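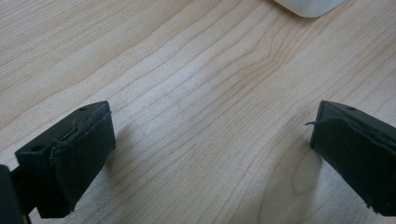

2025-06-13

Table top, finish question, continued from the last entry.

Waraporn wants to sign off on the Pruline oil for all the Evenley tables and start ordering. I am not there yet. The sheet that came with the sample can says one coat, wiped on, gives a finish that stands up to daily use. I have read that sentence on a lot of cans. In January it was on the Alari can, and we all remember how the Alari pieces looked after a month under the coffee machine.

Where we are with this top. Sanded to 180 by machine, then 240 by hand with the grain. Wiped down, left overnight, wiped again. One coat of Pruline on Monday morning, excess off with a cotton rag after fifteen minutes as the sheet asks. Second coat on the left half only, the day after. Apinya put that one on. I wrote L2 on masking tape under the edge so we don't argue later about which half was which.

What I can say for it: the color stayed pale. That was the main worry with an oil on wood this light, and the Alari had turned it the shade of weak tea. The surface is still matte, it feels smooth, and the swirl in the grain hasn't gone blotchy. I expected trouble there. Wherever the lines bend like that the wood drinks unevenly, and with the Thammasiri wax we got a dark ring around every figure. None here that I can find with the lights on or with a flashlight held low.

So it looks good. Fine. Everything looks good in its first week.

What I can't say is that it protects anything. Water test on the offcuts so far:

Offcut A, one coat. Drop of water, ten minutes, wiped. No mark. Thirty minutes, faint dull spot, gone by the afternoon. Two hours, dull spot still there the next morning.

Offcut B, two coats. Ten minutes and thirty minutes, no mark. Two hours, faint spot, gone by the next morning.

Offcut C, bare. Ten minutes and you have a raised patch you can feel with a fingernail. No surprise.

Waraporn reads that as a pass. I read it as a pass for two coats and a maybe for one, and the price we were given is worked out on one. The coverage figure on the sheet also looks generous to me. Apinya weighed the can before and after the first coat and we used almost 24 grams, more than the sheet would have us use on a top this size. A good part of that went into the rag, so I'm not going to build a case on it. Needs doing again with the rag weighed too.

Coffee, red wine and dish soap are still to do. I don't put much faith in the water test alone. People don't leave clean water on a table. They leave a mug with a wet ring of coffee under it and come back after lunch. Soap is the one I really want to see, as that is what took the wax off last time, and it was the cleaners who did it, not the customers. They were using what they had always used. If this oil can only be cleaned with its own special soap (sold separately, of course) then I would like that said out loud before Evenley signs anything.

Cost, from Waraporn's sheet: 1,058 for the oil at one coat across the whole order, 1,597 at two coats. She has the second coat down as optional. I have asked her to take that word out until the stain tests are finished. The difference is still less than what it cost us to go back and resand the January tables, and that was only a small order. Neither figure has any labor in it. A second coat means another day of racks and another person wiping, and the racks are already full most weeks.

Apinya's view, so it's on paper: she thinks the second coat is worth it for the feel alone. She ran her hand over both halves with her eyes shut and picked the left one every time. I tried it and got it right twice and wrong once, so put me down as undecided. She also says the sanding matters more than which oil we buy, and that we should have tried 320 before blaming any can. That may be right. It would be annoying if it was. We have a fourth offcut that could go to 320, and I'd like it done by the same hands as the others.

One more complaint about the sheet. "Fully cured in seven days." At what temperature? The shop is cold at night with the heat down. I can still smell the oil if I get my nose close to the left half. I wouldn't put anything heavy on it yet and I wouldn't start the stain tests on the top itself, only on the offcuts. If someone starts them early and it marks, we won't know if we tested the finish or our own impatience.

To do

Rags: lay flat outside, then into the lidded metal can with water. There was a balled-up one on the bench on Tuesday. Please don't.

Offcut D to 320, two coats, same timing. Apinya.

Repeat the weighing with the rag included. Me.

Coffee, wine and soap on A and B once the week is up. One hour and overnight for each.

Ask Pruline for the cure temperature and what soap they tested with. Waraporn, as they answer her calls.

Order stays on hold. I told Waraporn end of next week. She made a face, and wrote it on the board.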